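3.2 作業面の色と「集中しやすさ」をめぐる先行研究の再検討

作業机の天板は暗い色のほうが目が疲れにくく、仕事がはかどる。この種の主張は家具の販売資料だけでなく、オフィス環境を扱う論文の序論にも繰り返し現れる。しかし引用をたどると、根拠とされる調査はごく少数に絞られ、しかもその多くは色以外の条件をそろえていない。本節では、代表的なSuditz調査とGedeo報告を取り上げ、そこから何が言えて何が言えないのかを検討する。

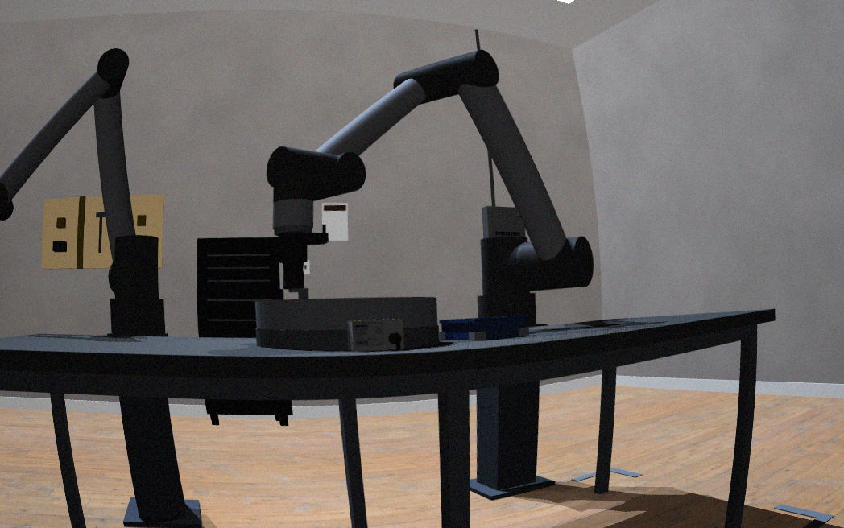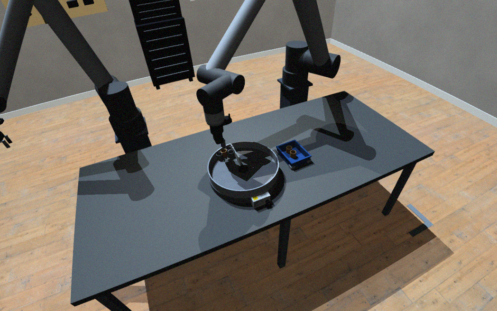
図3 濃い灰色系の天板と明るい色の木質板張り床の組み合わせ(いずれもCG)

まずSuditz調査である。同調査は、事務作業に従事する回答者4,000人に自席の天板の色と主観的な疲労感を尋ね、暗色の天板を使う群で疲労の訴えが少なかったと報告している。標本の大きさがしばしば強調されるが、標本が大きいことと比較が公正であることは別の問題である。暗色の天板を使う回答者は、比較的新しい建物に勤め、個室または半個室を与えられている割合が高かった。席の広さ、騒音、窓からの距離が同時に変わっている以上、差を天板の色に帰する理由は乏しい。報告書の付表には部屋の種類別の集計が載っているものの、本文ではほとんど触れられていない。その付表で個室勤務者だけを比べると、両群の差は報告書自身の設定した有意水準に届かない。

疲労感の測り方にも疑問が残る。質問は「最近、目の疲れを感じることがありますか」の一問のみで、期間も作業内容も限定されていない。画面を見続ける業務と紙の書類を扱う業務では、天板が視野に占める割合がそもそも異なる。画面作業が中心であれば、天板より画面の輝度や背後の壁の明るさを先に調べるべきだろう。

次にGedeo報告は実験であり、割り付けの点ではSuditz調査より優れている。参加者は17人で、白い天板と暗灰色の天板の前でそれぞれ60分の校正作業を行い、誤字の見落とし率が比較された。報告者らは暗灰色の条件で見落としが少なかったと結論するが、参加者は全員が白、暗灰色の順で作業しており、練習の効果が取り除かれていない。二回目の課題に慣れが働くのは当然で、順序を入れ替えた群がない限り、色の効果と慣れの効果は区別できない。休憩の長さが参加者ごとに異なっていたことも、注に一行記されているだけである。

より根本的な難点は、「色」という語の曖昧さにある。天板の色が変われば、通常は反射率も光沢も変わる。つやのある黒い面は照明の像を映し込み、つや消しの白い面より不快に感じられることがありうる。Gedeo報告で使われた白い天板は光沢仕上げ、暗灰色の天板はつや消し仕上げであった。そうであれば、比較されたのは明暗というより仕上げの違いだった可能性がある。両文献とも反射率の測定値を示しておらず、後からこの点を補正することもできない。

周囲との対比も見過ごされてきた。同じ天板でも、床や壁が明るいか暗いかによって、輪郭の目立ち方は変わる。とりわけ明るい床の上に暗い天板を置く配色は内装カタログで好まれるが、視野内の輝度差という観点からは、むしろ避けるべきだとする設計指針も存在する。販売資料が「落ち着き」と呼ぶものと指針が「過大な対比」と呼ぶものが同じ配色を指している場合があり、どちらの語を選ぶかは測定より書き手の立場に左右されているように見える。

肯定的な結果がまったくないわけではない。Timmermansの追試は条件の順序を入れ替え、仕上げもつや消しに統一したうえで、暗い天板のほうがわずかに好まれるという結果を得た。ただし差が認められたのは好みの評定だけで、作業成績には及んでいない。好みが成績に結びつくという前提は序論で一度述べられたきりで、検証されないまま考察に再登場する。しかも評定は作業の直後ではなく、土曜日にまとめて郵送された用紙で集められている。回収率はおよそ50%にとどまり、回答しなかった参加者の傾向は不明である。

以上から、暗い天板が作業効率を高めるという主張を支える証拠は、現時点では弱いと判断する。効果がないことが示されたわけではなく、検出できる設計の研究が足りないのである。にもかかわらず、Plevbridgeの執務室改修計画のように、この主張を前提に全席の天板を入れ替える例がすでに出ている。費用の見積もりには効率の向上分が織り込まれているが、その根拠として挙げられているのはSuditz調査の要約のみで、付表への言及はない。改修の前後で照明器具も同時に更新されるため、仮に事後の調査で改善が報告されても、それを天板に帰することは難しい。

次節では、反射率と周囲輝度を独立に操作する場合に必要となる条件数と、その際の順序の割り付け方について述べる。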